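Dradach Homes Retrofit, progress report to the Sutter Fund
Period ending July
Prepared by Washington Sales

Where we are

The grant agreement promised that 2065 households would get a heating advice visit. We have logged 1513. That looks healthy on a chart, and our contractor, Plaltotura, has sent us the chart more than once. I would ask the Fund not to lean on it yet. A visit is counted when the adviser closes the form, and I have read forms with one line in them.

Of the households visited, 611 have told us they changed something afterward. We asked them by text message, with "yes" as the first option. I don't know what that figure is worth. The meter readings should say more, but a summer quarter is a poor time to look for savings on heating.

Flornthorpe

Visits in Flornthorpe started late. Plaltotura blames the mailing list. The list had errors, but we fixed it in the spring and the pace did not pick up. Residents we phoned said they had been offered the same advice before, by other schemes, and saw no change in their bills. I find that hard to argue with.
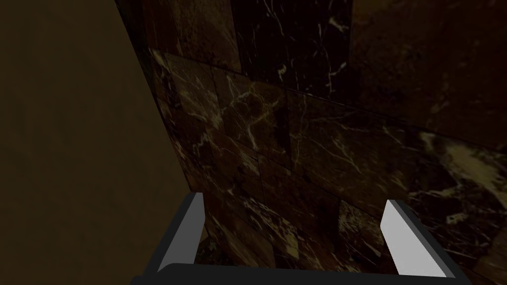
Money

Spending is under budget, mostly on account of 2 adviser posts that were never filled. Plaltotura wants to move that money into a phone app. I have not agreed. We have seen no sign that people want one, and the quote leaves out upkeep.

Next quarter

We will call back a sample of visited homes and ask open questions. I have also asked for raw meter data in place of the monthly summary. If it has not arrived by the next report, I will recommend holding the final payment.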